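Chapter 4
When the Robot Gets the Boring Part

I spent my first real job in a returns room, so I'm going to start this chapter there and get to the theory afterward. If you've never seen a returns room, think of the lost and found at your old school, then make it bigger and put it on a clock. Bags come in. You open one, work out what's inside, decide whether it can be sold again, and put it where it belongs. Then you open the next one. I did that for two summers and I still fold plastic bags flat without thinking about it!

Most books on automation start with car plants and big orange arms behind a fence. I like those too, but they give you a funny idea of what's hard. A welding arm knows where the door panel is going to be. Somebody in a returns room has no idea what's coming out of the next bag, and for a long time that was the reason machines stayed out of places like that. The job looked simple on paper (pick it up, look at it, put it down) and it ate every robot people threw at it.

The case we'll follow through this chapter is Grevgate, a mail-order returns business with 79 people on the floor when I first visited in June. They had just signed up with a robotics firm called Covau to try two-armed robots at the sorting tables. The floor manager, Omar Hourani, let me hang around for longer than he probably wanted to, and he let me ask his people pretty much anything — including the question you're all waiting for, which is whether they thought they'd be out of a job.

Some did. Georges Nseir had been sorting there longer than anyone on his shift, and he told me he'd gone home after the announcement and updated his résumé. Then he came back in on Monday and got asked to help decide which items the robots should practice on. He laughed when he told me that. "They wanted my junk drawer," he said. What he gave them was a list of the small stuff that slowed him down, things that roll or tangle or slide around in your fingers, and he was pretty proud of that list.

I want you to notice what happened to his day. Before the trial, Georges handled up to 500 items in a shift, and the count went up on a board. Once the trial began, he spent part of each shift beside a table, setting things out, watching, clearing up and setting them out again. His hands got a rest. His attention didn't. He told me he went home tired in a new way, and it took his supervisors a while to see that the old count on the board said very little about what he was doing now. We'll come back to that board in section 4.3, when we talk about how work gets measured.

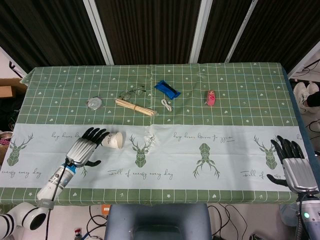
Small things matter a lot in this kind of work. A coiled cable, a folded pair of glasses and a paper cup lying on its side each ask for a different grip, and you and I switch between those grips all day without giving ourselves any credit. Georges had never thought of it as a skill until an engineer asked him to explain how he picks up a cable. He couldn't! He had to do it slowly, three times over, and watch his own fingers.

That kind of know-how has a name, tacit knowledge, and it's the first key term of the chapter. It means the things you can do but have a hard time putting into words. When a workplace automates, tacit knowledge suddenly gets valuable, and then you have to ask who gets paid for it. At Grevgate the sorters who helped with the trial got a bump in their hourly rate, but only after Georges and a few others brought it up with Omar. The first plan had nothing in it for them. Omar was open with me about that, and I think it bothered him.

Keep both men in mind as you read section 4.1, which looks at how a job gets broken into tasks. Before you turn the page, take a job you've had yourself and write down every task in it, even the silly ones. Put a check mark by the ones you could teach a stranger over the phone. Hang on to the list, because you'll need it for the exercise at the end of 4.2.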